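Robotics in Practice: handout 4
Notes to go with the visit to the Bostlow workshop
Sabina Oravec

Read this before you write up the visit. It covers what was shown, the points I would like you to have in your notes, and the work to hand in. If you missed the visit you can still do tasks 1 and 3.

Getting the visit in context

In the first three handouts we looked at arms bolted to the floor: how they are programmed, how they are fenced off, and what they are good at. The Bostlow open day was about the other end of the subject, where a machine learns a task from people doing it. The workshop does this with hand-held grippers. A person holds the tool, does the job with it, and a camera on the tool records what the fingers are doing. The recordings are then used to train a controller for a real arm fitted with the same kind of fingers.

The advantage is cost. An arm, its controller and its safety gear are expensive and have to stay in one room. A hand-held gripper can be carried to wherever the task is. The drawback is that a person's arm moves in ways the robot's arm may not be able to copy, so some recordings have to be thrown out later.

The demonstration

We were split into two groups. Each group had 30 minutes at the table and then changed over with the group hearing the talk on motor drives. The task was a simple pick and place: approach an object, close the fingers on it, lift, move, set down, open. The operator did the first run slowly and named each stage aloud. Please use the same six names in your write-up so that I can compare them.

Wenda is the name the workshop gives to its recording software. It splits each session into runs and stores the finger opening along with the video. The session we were shown on the screen held 159 runs, of which 15 had been marked as unusable. The usual causes were a dropped object, a hand in front of the camera, or a start with the fingers already closed.

The fingers

Most of the questions from both groups were about the fingers, so I will go through them in more detail.

The two fingers face each other and move together. The hard part of each finger gives it its shape and carries the load. The soft part is the pad on the inner face, and this is what touches the object. A hard finger on a hard object touches at a few small points and slips easily. A rubbery pad gives a little, spreads the contact over a larger area and raises the friction, so the operator can hold the object with less force.

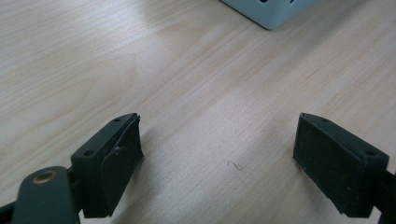

Fig. 1. The fingers open over the table. Compare the two inner faces: the left pad has a thin flap peeling away near its upper middle.

Pads are a wearing part and should be treated like brake blocks on a bicycle. A flap of loose material matters for two reasons. It can fold under the object and change the grip, and it changes what the camera sees, because the edge of the finger no longer has the same outline. If half the recordings are made with a sound pad and half with a damaged one, the training data holds a difference that has nothing to do with the task.

The lever arm in the figure has a brass-coloured bushing near its rounded end. A bushing is a plain ring that lines a hole so that a pin can turn in it without wearing the part around it. We met these in handout 2 in the section on linkages. Play in a joint shows up at the fingertip as a small error, and a longer finger makes it larger.

Points from the questions

Does the table matter? Yes. A controller trained over one pale surface may do badly over a dark or patterned one. The workshop changes surfaces between sessions, and its sister site at Sedby records the same tasks on different furniture.

How many runs are enough? There was no single answer. It depends on how much the objects and their positions vary.

Can the operator be replaced halfway? Yes, and it is encouraged. People have different habits, and a mix of operators is useful.

To hand in

1. Draw a side view of one finger with its pad and mark the forces on it while an object is held still.

2. Write one page on the demonstration using the six stage names. Say at which stage you think a worn pad would cause most trouble, and why.

3. Using the figures given above for the session, work out the share of runs marked unusable. Suggest one check that could be made before each session to bring it down.

Background reading is the chapter on grippers in the Štefanec course pack. The section on suction cups can be left until August.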